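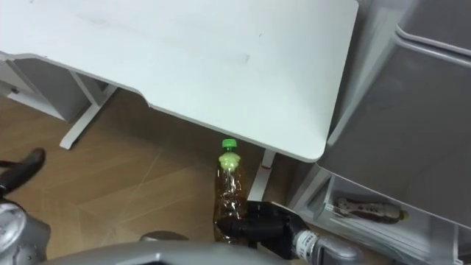
A white desk with a drawer unit beneath it.

Second Life for the Office Desk

What becomes of institutional furniture when a public body changes address

When the Wiven Regional Library Service gave up the lease on its administrative building in September, it had 147 desks to dispose of and six weeks in which to do so. The books had been provided for long before. A relocation plan had been drawn up for the local history collection, the map cabinets and the microfilm readers. The desks appeared in that plan under a single heading, "residual contents", with no further instruction.

Such an omission is common. Furniture is recorded with care on acquisition, depreciated over a fixed term and then, once its book value reaches nil, largely lost to view. It remains in daily use for years afterwards. At the point of relocation it returns to the attention of management as a cost, usually expressed in skip bins.

Greer Farquharson, who managed the Wiven relocation, obtained a disposal quotation early in the process and set it aside. "The figure was acceptable and it was within the budget," she said. "My concern was that we would be paying to remove items which the organisation had used that same morning. I asked for a fortnight to establish whether there was an alternative."

The alternative came by way of Hemunine, a not-for-profit clearing house which matches surplus furniture with schools, neighbourhood houses, legal centres and newly arrived households. It was established by Tarun Kanaujia, formerly a procurement officer in local government, and operates from a leased warehouse beside a rail siding. In its most recent reporting year it placed 1,074 items, the majority of them desks and task chairs.

Mr Kanaujia attributes the difficulty of reuse chiefly to timing. An organisation vacating a building wishes its furniture to leave on one day, through one loading dock. Recipients, by contrast, require four desks, or one, and frequently have nowhere to put them until the end of the school term. The warehouse exists to absorb that interval. Its racking holds approximately as much as a mid-sized office floor, and for several weeks of the year it is full.

Condition is assessed on a three-point scale. Items in the first category may be placed without work. Those in the second require a replacement part, most often a foot, a drawer runner or a lock. The third category is dismantled, and its steel, fixings and sound panels are retained for repairs. Surface marks do not affect an item's category, a rule adopted after early assessors were found to be rejecting serviceable desks on account of scuffing that recipients had no objection to.

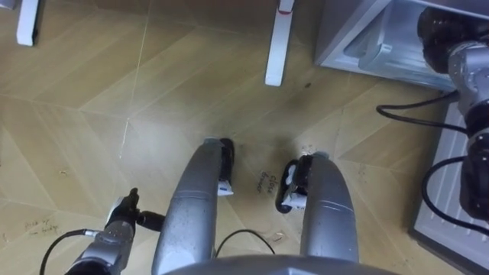
The scale was devised by Heather Lennox, a cabinetmaker who taught furniture trades for many years before joining Hemunine on a part-time basis. Ms Lennox holds firm views on the construction of modern workstations. The weakest point, in her assessment, is seldom the top. It is the connection between the top and the frame, where screws driven into compressed board will tolerate being withdrawn once or twice and thereafter lose their grip. A desk that has been through three relocations may be perfectly stable in position and quite unfit to be moved a fourth time.

Her preferred remedy is a threaded metal insert, glued into an enlarged hole, which allows the joint to be undone and remade repeatedly. The insert costs very little. Fitting a full set takes a practised person less than half an hour, and Ms Lennox has trained a number of secondary students to carry out the work as part of their vocational program. She would prefer that manufacturers fitted the inserts in the first place, and has written to several of them to that effect. One has replied.

Sizing presents a further obstacle. Desks purchased when computer monitors were deep and heavy tend to be larger than current users need, and corner workstations are particularly hard to place. Haque Primary School accepted eight such units and converted them into a shared bench for its art room. Its principal, Ayuba Issahaku, described the arrangement as satisfactory, subject to one reservation. "They are generous in every dimension, including weight," he said. "We decided on their position with some care, as we did not intend to revisit the matter."

Commercial operators have taken an interest in the same material. Zikley, a fit-out contractor, now offers clients a buy-back clause under which furniture is returned at an agreed residual value and leased again after refurbishment. The firm's sustainability manager, Shona Moncrieff, acknowledges that the clause is taken up chiefly by larger tenants. Below a threshold of 30 workstations, she said, the cost of transport generally exceeds the value recovered, and the firm refers those enquiries to organisations in the charitable sector.

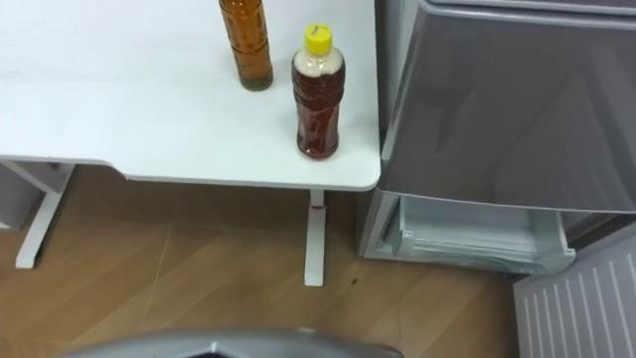

Page last updated: September

The two models are not in direct competition, although they draw upon the same supply. Mr Kanaujia has observed a modest decline in the quality of donated chairs, which he ascribes to the better examples being retained under lease. Desks have been unaffected. He has proposed that fit-out contracts for public buildings should require a proportion of surplus furniture to be offered to community recipients before any commercial return, and a draft of the proposal is before the regional procurement forum.

Record-keeping may prove the more immediate reform. Few organisations are able to state what furniture they hold, in what condition, or where the keys to the drawers are kept. Hemunine estimates that lost keys account for more workshop hours than any structural fault, and it now asks donors to tape the key to the inside of the drawer front before collection.

At Wiven, the final outcome was respectable. The greater part of the desks went to new users, a small number followed staff to the new premises, and the remainder were dismantled for parts. Ms Farquharson has since amended the service's asset register so that furniture is reviewed every second year regardless of book value. The register also contains a column for keys.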